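Home Jobs Events Your account
Search jobs Keyword or town Go

Weekend Assistant, Brilwood Secondhand Books

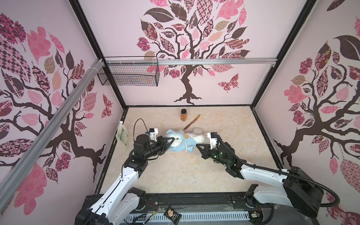
1 min read

Brilwood needs one more person on Saturdays and Sundays, 14 hours in all. The shop is on two floors, and the heavy books live on the upper one for reasons lost to history.

You'll run the register, price paperbacks, and tell people kindly that their encyclopedias are worth very little. You'll also shelve. There is a lot of shelving. Customers put things back wherever the mood takes them, and last December a guide to septic tanks spent the whole month in Romance. It sold, so we've stopped arguing.

No bookselling experience needed. You should be able to lift a full box, add up without a phone, and hear "I'm looking for a blue one" with a straight face. Reading is welcome, though not during a line.

Pay is monthly. Staff get 80 cents off every dollar on anything that has sat here more than 10 years - a bigger section than we'd like. There's tea. The good mugs belong to Osian Voyle.

Send a short letter to Mali Eynon at the shop by Wed 29 May, or bring it in. Tell us the last book you gave up on and how far you got. Trial shifts run 6 hours with a paid lunch.

© Brilwood Books, Prevbridge | Contact | Back to top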